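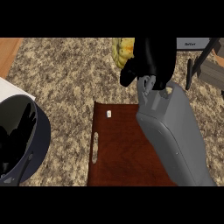
Chapter 14
Planning in Cluttered Spaces

Chapters 12 and 13 treated motion planning as a search through a known space. The start and the goal were given, the obstacles were exact, and the only open question was which path to take. A household floor offers none of these comforts. Objects overlap in the camera's view, the arm hides part of what it is reaching toward, and the shape of a thing must often be guessed from the side that can be seen.

This chapter develops planning methods for such conditions. All of the worked problems are set in simulated rooms, where the true position of every object can be compared with the planner's estimate of it. The opening problem concerns a squash on a carpet, seen from above and partly hidden by the gripper. A tray lies under part of the arm, and a large bin stands on the other side of the tray. The planner must choose an approach direction, keep the forearm clear of the tray, and decide how much of the squash it is willing to infer.

Section 14.1 introduces occlusion by the robot's own body and shows how the arm model is removed from the depth data before obstacles are built. Section 14.2 covers collision checking with uncertain shapes. Readers who have not met signed distance fields should first review Section 12.4. Section 14.3 presents the Doherty-Phelan sampling rule, which spends more of its samples near surfaces the camera has not seen. Section 14.4 applies the rule to the Brallstead problem set, a collection of 1,602 floor layouts used in the exercises.

Students will need the Sotix planning library installed and working. The default time limit of 20 seconds per query should be left unchanged until Exercise 14.6, in which its effect on path length is measured.

Terms introduced in this chapter
self-occlusion
inflated obstacle
approach cone
partial shape estimate
replanning threshold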